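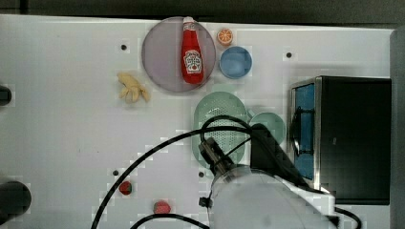

Play kitchen pieces on the white table, sample room, Heker open day.

Visit report: Heker, Rurnovden
Nov 21, 2018

Heker opens its Rurnovden site to trade visitors and lending services twice a year, in August and again before the winter orders close. I attended the second date on behalf of our toy lending service, which replaces its play kitchen sets in the spring. The purpose was to look at play food and small tableware, check sizes against our storage trays, and ask about replacement parts. Travel from the main station is 63 minutes with one change. The bus stop is on the wrong side of the road for the entrance, and the underpass is signposted only from the parking lot.

Route through the building

Visitors go through in groups. The order on the day was warehouse, packing hall, wash and repair room, sample room. The tour as far as the sample room lasted longer than the program stated and the coffee break was dropped.

The warehouse holds 492 article numbers, which includes spare lids, doors and handles. Spares are kept in the same aisles as the complete sets and carry the same number with a suffix letter. For a lending service this is useful. With our present supplier, Govindasamy, a missing lid means ordering the whole pot, and we have a shelf of pots with no lids as a result.

The packing hall was running a single line. Sets are packed by hand from open bins, weighed, and sealed. A carton outside the weight tolerance is opened and repacked. The scale does not detect a swapped color, and the guide confirmed that color errors make up most of the complaints. I asked whether mixed-color sets could be ordered deliberately. They can, at 3000 sets and up, so not by us.

Sample room

The sample room was the part I had come for. The table is white and large enough to lay out a mixed selection with space between the pieces. White is a practical choice for judging color. The light blue bowl has a rim slightly darker than the body, a difference I had missed entirely in the printed catalog.

Notes by item:

Large round dish. The widest piece of tableware laid out. It takes the ketchup bottle lengthwise, with the cap coming slightly past the rim in one position. Our trays are narrower than our current dinner plates already, so this would have to be stored upright.

Ketchup bottle. Red, white cap, white label with red printing and a small emblem. It is readable as ketchup from across a room, which matters for sorting games with younger groups.

Blue bowl. Round, plain. A standard shape and easy to match with other makes.

Green pieces. The oval colander has a perforated base. There was also a small round plate in a similar pale green. We have had a long discussion at our end about colanders — children use them as hats, sieves for sand and beds for dolls, and they come back more worn than anything else in the box. The spare parts list has no entry for colanders, as they are a single piece.

Orange. A slice with a white rind ring and the segments clearly formed. Small. I would want the measurements before putting it in a box for the under-threes.

Bananas. Pale yellow, with the fingers spread out. The shape takes up more tray area than its size suggests, and it does not stack with anything.

Microwave. A black box standing at the right of the table, with a blue window panel and a metallic trim. I took it for the play microwave listed under the Hundorix range, and the listing gives it a separate number for the door. Dark appliances show dust in storage. A lighter version is listed, without a delivery date.

Fruit and cups

A strawberry with a green top was among the smaller pieces, along with a round pinkish-red fruit that I could not place. Peach and tomato were both suggested in my group. The order form has entries for both and no illustrations at that line, so I have asked for a sample of each. For language work a fruit that can be read two ways is a nuisance, and the picture cards have to match.

The black cups are cylindrical. They would nest with the beakers we have if the diameter agrees, which I was not able to check. I have written to the sales office for the inside measurement.

The tabletop has small dark round holes in it. Anything the size of a pea would need to be kept clear of them — not relevant to the pieces above, but we have been considering a similar table for our own handling sessions and I would specify a closed surface. 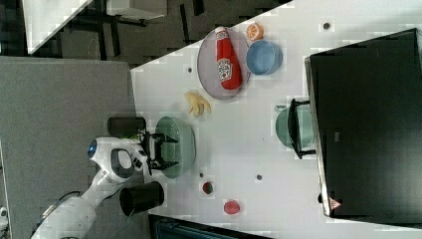 Cleaning and repair

The wash room came before the sample room on the route but is reported last, as it produced the most questions. Returned demonstration sets are washed in net bags at low temperature and air-dried on racks. Hollow pieces are shaken out and stood with the opening down. Heker advises against dishwashers for anything with a printed label. Our procedure has been the dishwasher for everything, which explains the condition of our jars.

Points still open:

Diameter of the black cups, inside and outside.
Length of the orange slice.
Peach or tomato, with article number.
Minimum order for spare microwave doors. The price list says 2, the guide said one.
Whether a Govindasamy account number can be carried over for delivery to the same address.

The order form has to be back in Rurnovden before the end of the month. I have the paper copy, and the spare parts list is in the folder with the storage tray drawings.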